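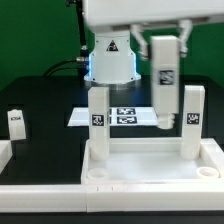

# Pegs, trays and other furniture

Brorthorpe's spring gallery, March 2026. 

Tall white blocks, one aloft and two standing in the tray like guests early for a wedding. The ribbed end goes downwards, as I've been told more than once.

The black tabletop shows every fingerprint. Myroslav Skoryk wipes it and sighs.

The green backdrop stays up until May. Requests for beige go to Ertuğrul.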